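Kitchen-table tips for looking after your band gear

Drummer here, 2 bands, one practice room the size of a pantry. Been meaning to put these in one place for ages. Mostly stuff I learned the hard way between gigs. Skip around, they're in no order.

Strings

Wipe them down every time you stop playing. Every time. Old cotton T-shirt, cut into squares, keep one in the case. Not paper towel, it sheds and the lint gets stuck under the windings.

Change the whole set. One new string next to five dead ones sounds worse than six dead ones. Our bass player disagrees, bass strings cost real money, fine. You can boil bass strings for ten minutes and get another couple weeks out of them. Use an old pot. Dry them flat on a towel, then low oven, door cracked, until there's no damp left in the windings.

Cut the ends short after you wind. Tape over the ends of the old ones before they go in the trash or they come right through the bag.

Sticky fretboards

Unfinished rosewood or ebony only – a few drops of plain lemon oil on a rag, wipe on, wait five minutes, wipe off. Twice a year is plenty. Maple with a finish on it just gets a damp cloth and a dry one after.

For the crud along the frets, an old toothbrush, soft. Tape over the pickups first if you're anywhere near them with steel wool. Better yet, don't use steel wool.

Drum heads and hardware

Stick marks on a coated head mostly come off with warm water and one drop of dish soap. Don't soak it. Melamine sponge works but takes the coating off along with the marks, so go easy.

Squeaky pedal: find the squeak first. Push it by hand with your ear down by the hinge. Nine times out of ten it's the spring, where it hooks on. Tiny dab of white lithium grease. Cooking oil goes gummy, ask me how I know.

I have a Kemeys pedal that's older than the singer, and the only thing it's ever needed is the felt turned on the beater when one side goes flat.

Rattling wingnuts. A slice of clear aquarium tubing on the cymbal post, and a rubber washer from the plumbing aisle under the nut. Buy a bag, you will loose them.

Cymbals: dish soap, lukewarm water, soft cloth, follow the grooves around. Dry right away. Ketchup does work on tarnish but it'll eat the printed logo and then everybody asks what brand it is.

Cables

Over-under coiling. Look it up, practice on the couch during a show. Wrapping around your elbow twists the cable and it dies at the plug end.

Velcro ties, cut from the garden roll. Much cheaper than the music store kind, same stuff. Leave the tie on the cable when you unwrap it or it's gone.

Mark your ends. Colored electrical tape, one color per person. Ours is red, green, yellow, blue. Two stripes for the long ones.

Crackle in a jack – unplug everything, shot of contact cleaner, push the plug in and out a dozen times, leave it ten minutes before you power up. If it still crackles the solder's cracked and that's a different afternoon.

Smelly cases

Open case, sunny porch, an hour. Then an open box of baking soda inside overnight with the lid down. Take the instrument out first, obviously. Coffee grounds work too but then your case smells like coffee, which could be worse.

Our Clunetti keyboard bag got beer in it last spring. Vinegar and water half and half, sponge, blot, dry it upside down over two chairs. Needed doing twice.

Fuzzy spots in the plush lining are usually mold. Vacuum outdoors, wipe with rubbing alcohol, test a corner first for color.

The recording computer

Hand-me-down tower is fine for demos. They get dusty though, and a screaming fan ends up on every quiet track.

Shut down, pull the power cord, hold the power button a few seconds. Lay the tower on its side, side panel off. Touch bare metal on the case before you put your fingers anywhere.

Canned air, short bursts, can held upright. Hold the fan blades still with a pencil while you spray. Do it outside or in the garage.

If you're adding memory, open the clips first, line up the notch, press evenly at both ends till it clicks. Don't force it. Wrong way round is the usual trouble.

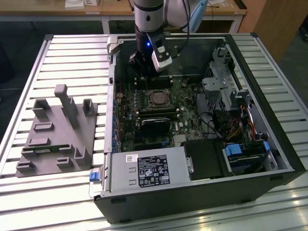
Labels and lists

Write what's in the box on the box. Side, not top, since boxes get stacked. Paint marker on black cases, regular marker rubs off in a month.

Keep the load-in list taped inside the lid of the drum hardware case. Check it at load-out, when you're tired and want to go home. We left an Ultar mic stand at a church hall and paid $101 to replace it.

Write down serial numbers. Photo of each one, plus the receipt if you have it, in a folder on your phone. My snare was $299 new and I couldn't of proved that to anyone before I did this.

Practice room

Rug under the kit, rubber side down. Moving blankets on the wall behind the drums, hung an inch or two off the surface if you can manage it. Egg cartons do nothing.

Cheap humidity gauge on the shelf. Between 40 and 55 percent and the acoustic guitars stay happy. Bowl of water by the heater in winter is better than nothing, a small humidifier is better than the bowl.

Earplugs in a jar by the door. Change the strip light if it buzzes, it gets into single coil pickups.

More when I think of them. Still need to write up the tambourine repair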